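Notebook Index Previous entry Next entry Search

19 October 2020
Two-arm sweeping, Piltham policy, bedroom set-up

Retrained overnight on the September demonstrations plus the new set from Vutham. 900 episodes in total, of which nearly 30 were dropped for bad time stamps on the right wrist. Same network as before, action chunk shortened from 30 steps to 11. No change to the learning rate.

Reason for the shorter chunk: the old policy committed to a full stroke before checking where the dustpan was. If the pan had shifted, the broom swept past the mouth. With 11 steps the broom arm gets a fresh look part way through.

Task order is unchanged. Paper scraps on the tiles, broom in the right gripper, dustpan on the floor, red bucket in the corner by the door. The left arm deals with the bucket.
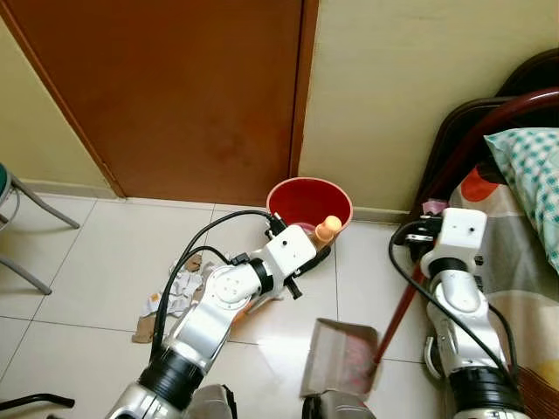 Jannik Teuber objected that the shorter chunk may be hiding a calibration fault: if the two arms disagree about where the floor is, replanning more often will cover it up in short runs and it will come back in long ones. He wants the Oltmanns fixture put on both wrists before any figures go into the report. Agreed. The last check was before the right gripper was refitted, so the offset in the config can't be trusted.

Observations so far, no scores yet:

Strokes are shorter and there are more of them. Total sweep time is longer. Tissue moves well; flat brown pieces tend to stay put on the grout lines and need a steeper broom angle than the demonstrations contain.

Left arm hesitates near the bucket rim – small back-and-forth in the wrist, same as in the Ikix runs. Smoothing the last 4 commands removes most of it but adds lag. Left off for now.

To do:
Fixture on both wrists, log offsets in the shared sheet.
Repeat old and new chunk lengths from identical scrap layouts.
Ask Vutham for demonstrations with a steeper handle.
Check cable slack on the left arm at full reach.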